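Jindenance Community Supper Group - minutes, Nov 3, 2018
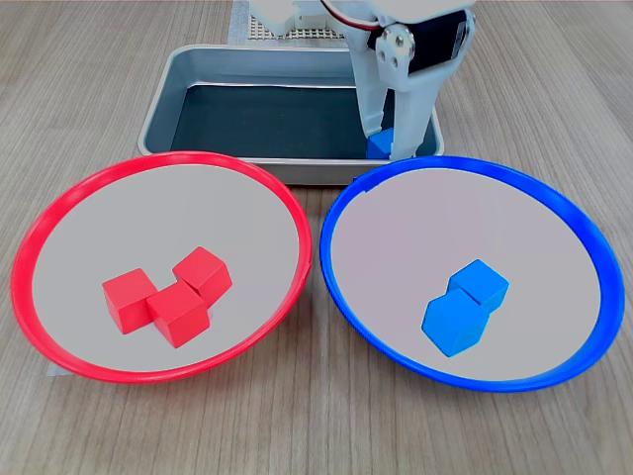 The red plate and the blue plate, side by side on the table.

Hi all, I'm typing these up from my scribbles, so shout if I've got anything wrong. We started late as usual, partly my fault, I went to the old entrance on Kiani Street.

Last meeting's minutes. Fine, except that Tariq Mughal would like it noted he never agreed to make the soup for the whole of June. I had written that he did. I've changed it to "will think about it." Sorry Tariq!

Money. We have 400 dollars left from the spring supper. Most of us wanted to put it toward the winter one, and a couple of people wanted to hold it back in case the hall fee goes up again. We went back and forth for ages on this (I stopped writing for a bit and had a cookie). In the end we agreed to spend half and leave the other half where it is, and look again after the supper.

Plates. A long talk, much longer than I expected. The old white ones are chipped and I for one am sick of them. Flenora sent us a price for plain stoneware and it was lovely but heavy, and whoever carries the boxes up those stairs should get a say. Pumby does lighter ones in colors. I like color on a table in winter, and I said so, probably more than once. Tariq thinks red makes food look odd, especially beets. We didn't vote. I'm going to ask Pumby if we can get 24 of one color and swap them if we hate them.

Menu. Lentil stew, the big tray of roast squash, bread, and two pies. There was a push for a third pie and I'm all for it, but the oven only takes two at a time and we always end up eating the last one at ten at night. Somebody asked about a dish without onions. Yes, we'll do one, and it needs its own spoon this time.

Seating. Long tables again. The round ones looked pretty in spring but you couldn't hear the person across from you, and the kids kept crawling underneath - mine included.

Music. Left over from last time and still left over. If your cousin plays something, please tell me.

Any other business. The gray coat from the spring supper is still hanging in the back hallway. It goes to the thrift store after the winter supper if no one claims it. The key to the spice cupboard is now on the hook by the fridge, please put it back there.

To do: me, write to Pumby and ask about swaps. Tariq, call about the hall fee and find out if we can get in early to set up. Everyone else, send me your pie offers before the next meeting, same room, same time.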